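# Cleaning a Cutting Mat and Keeping the Grid Readable

A gridded cutting mat gets dirty slowly. You wipe it with your sleeve, you brush the trimmings onto the floor, and one day you line up a small box against the grid and can't tell a printed line from an old knife cut. The mat is rarely worn out at that point. It usually needs a proper cleaning and some attention to where it sits on the table.

These instructions are for the common soft-surface mat in green with white lines, the type that closes up after a cut. They take an evening, most of it drying time. Hard plastic boards and glass boards are a different job.

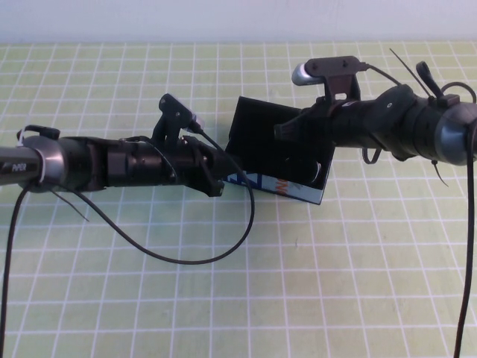

*By Anel Potgieter. Filed under: Workbench, Paper and Card*

I have used the same mat for small box work since I started at Kurketholm, and it has been cleaned this way every July and whenever glue gets away from me. Dennis Kershaw taught me the order of the steps. I changed the soap and left the rest alone.

## What you need

- A soft brush, such as an old shaving brush or a clean paintbrush
- A plastic scraper or an expired bank card
- A white vinyl eraser (I use the Clamora block, any brand will do)
- Plain dish soap without bleach or pumice
- A soft nylon nail brush
- Two microfiber cloths, one for washing and one for drying
- A small piece of 800-grit wet-and-dry paper, only if you find raised edges
- A sink or tub the mat can lie flat in, or a table you don't mind getting wet
- A steel ruler

Leave the alcohol on the shelf. The 96 percent kind will lift marker ink very nicely and take the printed lines along with it. Acetone is worse. Hot water is also out, and so is a hair dryer. A mat that has been heated tends to curl, and the curl is hard to get rid of.

## Step 1: Clear and brush

Take everything off the mat, including the parts you were going to work around. Small boxes and cards trap grit along their bottom edges, so turn each one over and brush the underside before you set it aside.

Brush the mat in one direction, toward a sheet of scrap paper. Fold the paper and throw the trimmings away. Then turn your brush a quarter turn and go across the other way. Paper fibers sit down in the knife cuts, and a single pass leaves most of them where they are.

Don't use the side of your hand. Broken blade tips end up on a mat more often than you would expect, and they are hard to see against the printing.

If you have a vacuum cleaner with a soft brush head, use it on low. Hold the near edge of the mat down with your forearm or it will lift and flap.

## Step 2: Take off the dry stuff

Glue, tape residue, and wax should come off before any water goes on. Wet glue smears into the grain of the surface, and then you are scrubbing for much longer than you planned.

1. Hold the scraper low, nearly flat to the mat.
2. Push under the edge of the spot and work inward.
3. Stop when the lump comes away, even if there is a shine left behind.
4. Rub the shine with the vinyl eraser, using short strokes.
5. Brush away the eraser crumbs.

Rubber cement and old tape glue roll up into little balls under the eraser. White glue usually pops off in one piece if it has been left overnight. Super glue does not come off without damage. Scrape it level and live with it — I have two spots like that and I cut around them.

Pencil comes off with the same eraser. Ballpoint fades some. Permanent marker stays, and in my opinion it is better left than attacked with solvent. 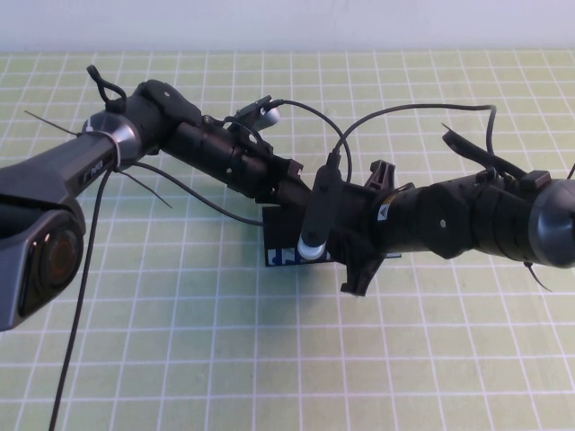 ## Step 3: Wash

Run cool or barely lukewarm water. Put 3 drops of dish soap on the nail brush, wet it, and scrub in small circles, starting in one corner and working in rows so that you don't miss a section. Light pressure is enough. You want the bristles to go into the cuts, and pressing hard bends them flat.

If the mat won't fit in the sink without bending, wash it on the table. Use a damp cloth in place of running water and change the water in your bowl when it turns gray. Never fold a mat or roll it tightly to get it under the tap.

Do the back too. A grain of sand under the mat makes a bump on top, and a knife jumps when it crosses a bump.

Rinse until the surface no longer feels slick. Soap that dries in the cuts picks up dust faster than before, and it can leave marks on dark card. I rinse twice. If you are working with a cloth, wring it out well and go over the whole mat again with clean water.

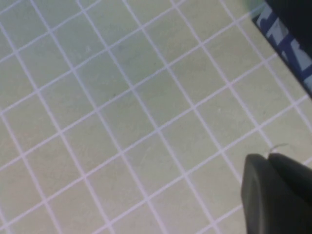 Drying matters more than most people think. Pat the mat with the second cloth, lay it flat, and leave it alone until both sides are completely dry. Standing it against a wall gives you a bend along the bottom. Once it is dry, look at it from low down and at a slant, with the lines running away from you on the diagonal, and check it one square at a time. Tiny specks and faint smudges, like the ones on a few of the pale squares in the close view, are easy to miss from straight overhead. Go back over whatever you find with the eraser before you decide to wash again. Most small marks at this stage are surface dirt that moved while you were scrubbing.

## Step 4: Check for raised edges

Close your eyes and run a dry fingertip lightly across the surface. You are feeling for ridges along the deeper cuts. A few are normal in the spot where you do most of your cutting, which for me is a strip to the right of the middle.

If a ridge catches on your finger, it will also catch on thin paper. Wet the 800-grit paper, wrap it around an eraser, and rub along the ridge with almost no weight. Three or four strokes, then wipe and feel again. Stay off the white lines as much as you can. The print is thin.

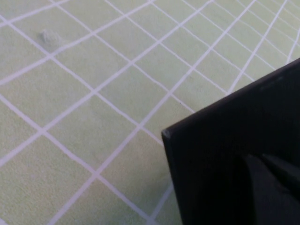
Deep gouges can't be sanded out. If you have one, turn the mat around so that it falls in a corner you don't use, or flip the mat if the back is printed as well. Levchenko, the shop where I buy my blades, will cut a damaged mat down for a small charge, and the smaller pieces are handy for punching holes.

## Step 5: Put the mat back square

Wipe the table first. Then set the mat down with its long side parallel to the table edge and check both ends with the ruler. When the mat sits straight, you can use the grid by eye for rough placement without thinking about which way you are facing.

For small boxes, I set one bottom edge along a line and see whether the next edge follows the line that crosses it. If it wanders off, the box is out of square. Check the grid itself once with a steel ruler before you trust it for measuring. Printed grids are good for lining things up, but they are not always accurate over a long distance, and my old Vaneo mat was noticeably short by the far end.

If your mat slides, a square of thin shelf liner under each corner holds it. Don't use double-sided tape.

## Between cleanings

Brush the mat at the end of each session. Change blades sooner than you want to — a dull blade needs more pressure and cuts deeper into the surface. Keep glue work on scrap paper or a silicone sheet. Rotate the mat half a turn every month or so to spread the wear.

Keep it out of direct sun, and don't set a coffee mug on it. If a mat has already curled a little, lay it face down on a flat floor under a sheet of board and some heavy books and give it a few days. Check it on Friday if you started over the weekend. A mild curl will often relax by then. A strong one probably won't, and the mat can be cut up for smaller jobs.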